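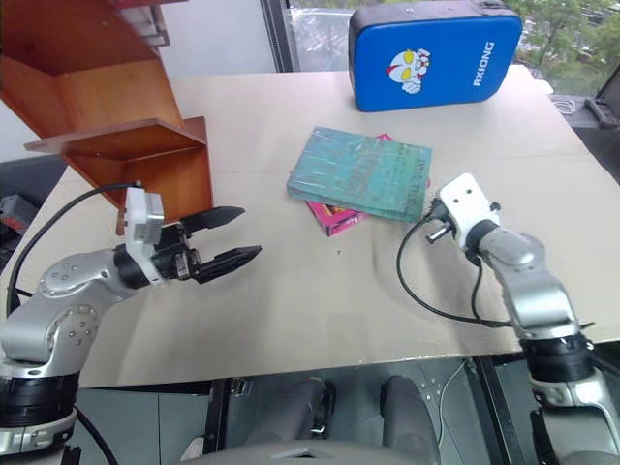

Book stacking

Book stacking is the practice of storing or setting down books flat, one on top of another, instead of standing them upright on a shelf. It is common on desks, reading tables and nightstands, and in libraries it is the usual way of holding large or heavy volumes. A group of books kept this way is called a stack or a pile. The word "stacks," used for the shelving area of a library, has a separate meaning.

Arrangement

The simplest stack has two books. When the covers match in size and the edges are lined up, the stack is said to be squared. When one book is turned or shifted against the other, it is called an offset stack. A teal-green book lying at a slight angle on a bright pink one, so that parts of the pink cover show past it, is a small offset stack.

Larger books are normally placed at the bottom. A book that extends well past the one beneath it has no support along its outer edge, and over time the cover may bend. Softcover books are affected more than hardcovers.

Squared stacks take up the least table space and are easier to lift in one piece. Offset stacks are easier to take apart, as the exposed corner of the lower book gives the hand something to hold. Many readers turn every other book a little for this purpose.

Height

There is no fixed limit to the height of a stack. The Mavar Handbook of Home Shelving advises keeping table stacks under 9 books and moving anything beyond that to a shelf. Weight matters more than number – a few art books can weigh as much as a whole row of paperbacks.

Tables and shelves

Stacks are often kept on a table near a shelf unit, where books wait to be put away. Small wooden shelf units that stand on the tabletop are used in the same way and leave the front of the table free. 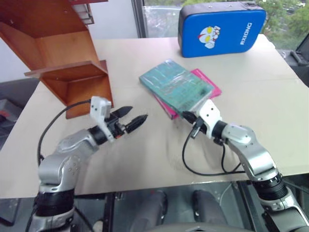

A light-colored tabletop makes dark covers easy to find, while pale covers stand out better on stained wood. Tables that hold books usually hold other items as well, such as bags, sports pads and padded cases, and these are best kept toward the back edge, where they do not press against the books.

Glossy covers can slide on one another when a table is bumped. They may also stick together in humid rooms, and the upper book should then be lifted slowly from one corner. Worn or uncoated covers grip better but pick up dust.

Use in reading rooms

The Ferkmont reading room in Grurkdale changed from upright shelving to flat stacks for its picture books in September. Its collection then had about 480 titles, spread over 40 low tables. Ibrahim Olaniyan, who drew up the layout, wrote in a report of October 10, 2018, that younger readers chose books by the front cover and seldom looked at spines. The Mohammed Branch, in the same town, kept its upright shelves and used stacks only for returns.

See also

Bookend
Bookcase
Library shelving
Spine (bookbinding)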